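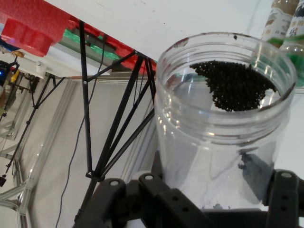
Figure 1. Open clear jar with a threaded rim and small black pellets inside.

4.2 What the logbooks told us

I went into this part of the study expecting the logbooks to be dull, and I was wrong (happily!). Every trainee agent at Venel and at Mudix keeps one during the first months on the job. Whenever they show a home, sit in on an offer or help with a lease, they're supposed to write it down and say what they learned. I read all 1637 entries myself, mostly in August with the office fan on, and coded each one by task and by how much the trainee did without a supervisor stepping in.
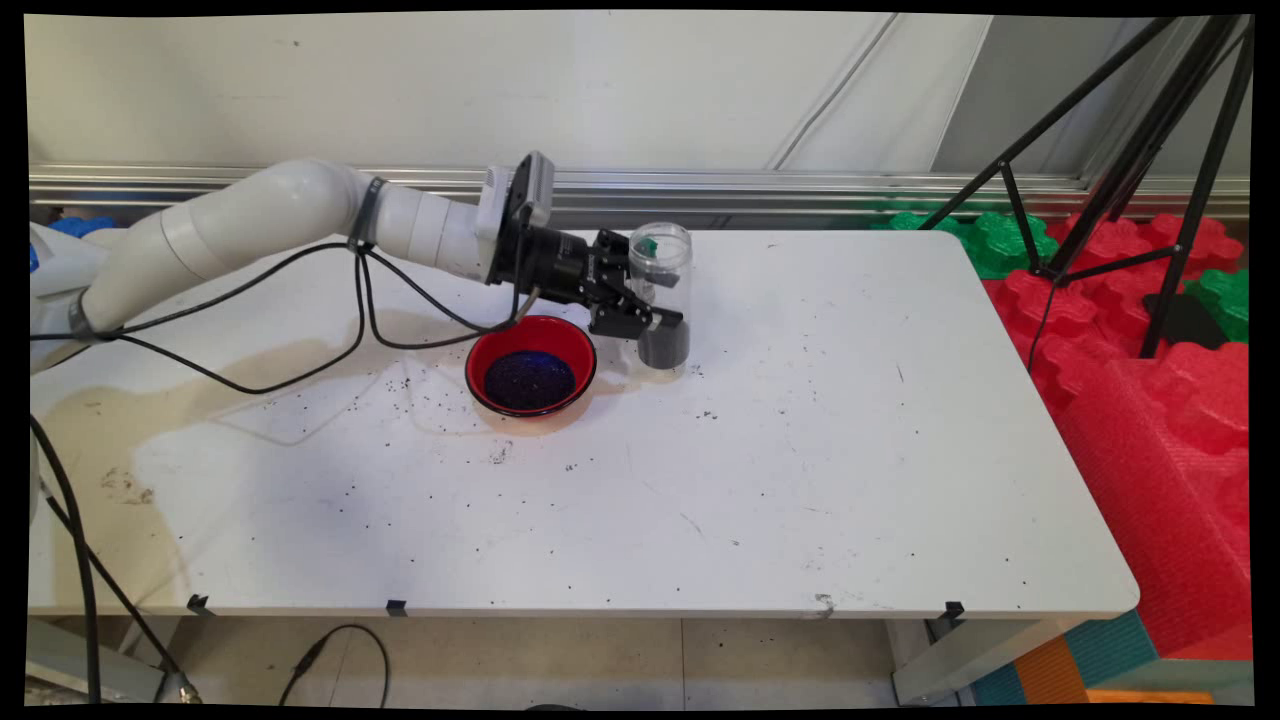 Trainees at both firms wrote a lot about showings and very little about paperwork. That surprised me, as their supervisors had told me paperwork filled most of the day. The reflection box on each page has room for 300 words, and most people used a line or two and moved on – think of the clear cup in the gripper, with its bit of dark gray stuff at the bottom and all that space over it. I did wonder if the box was just too big, and I still think that's part of it. But the same trainees would happily fill the whole thing after a bad showing, so they clearly had the words when they wanted them.

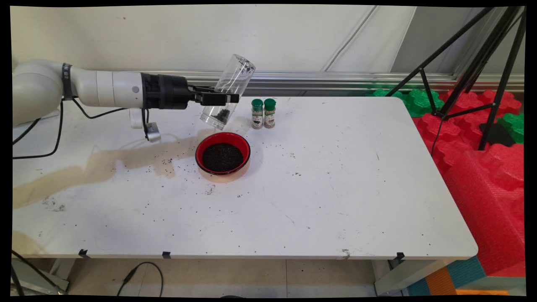

Bad showings, in fact, gave me the richest material in the whole set. Trainees wrote about locked gates, missing keys, buyers who argued in the kitchen, and one seller in Kaewkla who refused to leave the couch. These entries nearly always ended with a plan for next time, and I coded them as "repair" entries. Lease work hardly ever got that treatment, even when the supervisor's own notes showed that something had gone wrong with a date or a deposit.

My 2 coding passes didn't agree everywhere. The trouble spots were entries copied over from Zeststead, the scheduling tool Mudix uses, where a trainee pastes in the appointment and adds something like "went fine." I ended up giving those a code of their own and leaving them out of the comparison in Section 4.3.

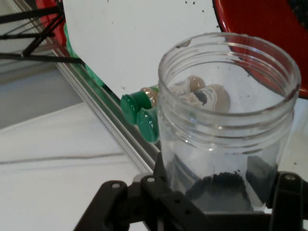
Figure 2. Lidless clear jar held upright in a black gripper, dark granular material at the bottom.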